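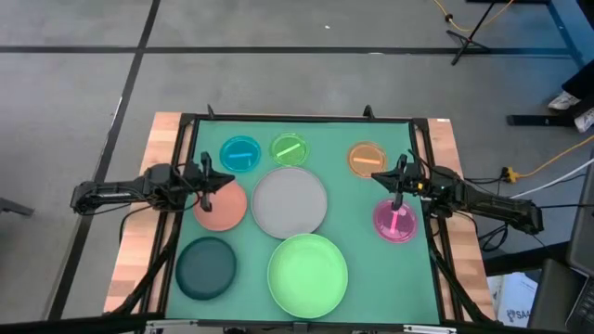

Page last changed: Oct 15, 2020

Two arms, one operator: teaching by demonstration at Plilero

The sorting task used at Plilero's teleoperation lab needs very little explanation. Sticks go in dishes, and each stick goes in the dish of its own colour. Two arms work over a green mat from opposite sides, and a person drives both of them by remote control until the job is done. Then the person does it again.

The lab's lead engineer, who asked that the interview be attributed to the role, has run the demonstration program since it started. We spoke over two calls.

"The task is dull on purpose," the engineer said. "If a task is interesting, the operator starts improvising, and then you have 17 ways of doing it and not enough of any of them. What I want is an operator who is a bit bored and very consistent."

Each demonstration is recorded as joint positions, gripper openings and video, sampled on one clock. The learning software, which the lab calls Ponda, is trained to predict the next short stretch of arm motion from what the cameras see and where the joints are. It is given no model of a dish or a stick. Everything it knows about either comes from the recordings.

The first batch was 2,000 demonstrations. The engineer regards that figure with some suspicion.

"People ask how many you need, and I tell them it depends on how messy they are. We threw out a good part of the early material. The operators were pausing in mid-air to think. A person pauses, the arm hovers, and the policy learns to hover. It can't tell that you were thinking. It sees that hovering is what one does above a plate."

The fix was procedural. Operators now plan the full sequence before they take the controls, and a take with a long pause is marked and set aside. They also approach a stick from directly overhead wherever they can, with the fingers pointing down, so that the view from the fixed camera stays similar from one grasp to the next.

Sticks are harder than they look. One lying flat against the bottom of a petri dish leaves little room for the fingertips, and the rim limits the angle of approach. A stick on end is easier to grip but easy to knock over. The engineer said the pink dish causes as much trouble as any, on account of the clear coloured plastic.

"Transparent objects are a nuisance for depth sensing, so we gave up on depth for this work. Colour video only. The opaque plates are no trouble at all. The petri dishes are why we stayed with demonstrations and didn't try to script the thing. I could script the plates in an afternoon."

Control is by a pair of smaller leader arms, built for the lab by Magnusson, which the operator moves by hand while the larger arms follow. The lab also tried guiding the working arms directly, a method usually called kinesthetic teaching. It has the advantage that the operator feels the contact. It has the drawback that the operator's hands and forearms end up in the video.

"You train on pictures full of human sleeves, and then you run it with no sleeves in sight," the engineer said. "It didn't like that. With the leader arms the cameras see the same thing in training as they do when the policy is running."

The cost is touch. The leader arms do not pass force back, and an operator has to judge contact by eye. New operators tend to press too hard for their first few sessions — the dish skids, and the take is lost. The engineer considers this acceptable.

Having two arms brings its own problem. A sorting task can be done with one, and operators under time pressure tend to favour their stronger hand. The lab's instructions now assign each side of the mat to the arm on that side, with a handover over the middle if a stick has to cross. Handovers make up a small share of the recordings and a large share of the failures.

Asked about those failures, the engineer was unsentimental. The policy will sometimes close its gripper beside a stick and carry on as though it were holding one. The current approach is to record corrections: an operator watches the policy run, takes over at the point where it goes wrong, and steers it back. A second set of 2,000 takes, made up entirely of these corrections, is planned for November.

"The demonstrations so far were all clean, and that was the trouble," the engineer said. "It had never seen a mistake, so it had no idea what you do after one."

The same rig will be used after that for Prasero, a project on packing small parts. The mat and frame will stay where they are. The petri dishes, the engineer said, will go in a drawer.

Related items
Leader arms from Magnusson: notes on setup
Why we stopped using depth cameras
Prasero: packing small parts with two arms
Marking and setting aside bad takes
Ponda release notes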